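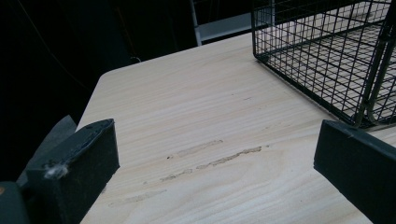 Scuffs and residue on light timber tabletops

Pale streaks on a blond or cream top fall into two groups: material sitting on the finish, and damage to the finish itself. The two look much alike from standing height, particularly where the marks are a beige-grey close to the colour of the timber. Identify the type before choosing a cleaner.

Identification

Switch off the overhead light and hold a torch nearly flat to the surface, first along the grain and then across it. Residue shows a raised or smeared edge. Abrasion shows as a dull patch level with its surroundings. A dent or gouge throws a shadow on one side only.

Draw a fingernail across the mark at right angles. If it drags or lifts material, treat as residue. If it passes without a change in feel, treat as a scuff.

Residue

1. Dust the top with a dry microfibre cloth. Grit left in place will scratch during the next step.
2. Mix 2 mL of pH-neutral dishwashing liquid into 500 mL of lukewarm water.
3. Wring the cloth until it no longer drips. Wipe with the grain, in full strokes from end to end.
4. Wipe again with a second cloth dampened in plain water, then dry immediately.
5. For adhesive or wax, lay a cloth moistened with white spirit over the streak for one minute and wipe off. Test under the table first. Do not use on shellac.

Melamine sponges are a fine abrasive. They remove the mark and the sheen together, and on a satin finish the cleaned spot is more noticeable than the original streak.

Scuffs

Oiled tops: rub a few drops of the original oil along the grain with a grey non-woven pad, leave for ten minutes and buff off. Lay oily rags flat outdoors to dry before binning them, as bunched rags can self-heat.

Lacquered tops: use a non-silicone polishing cream on a soft cloth. If the colour of the mark has not altered after two applications, the finish is worn through and local polishing will not restore it. Sand and recoat the whole top.

Rounded corners wear first. Check the coating there before deciding on a full refinish.

Prevention

Fit felt under anything that is slid across the table, and replace it when it has compacted or picked up grit. Brush lint and fibres off padded surfaces with a stiff nailbrush. Coasters with cork backing are preferable to rubber, which can leave plasticiser marks on lacquer.

Recheck the top in November, before the summer sun reaches it.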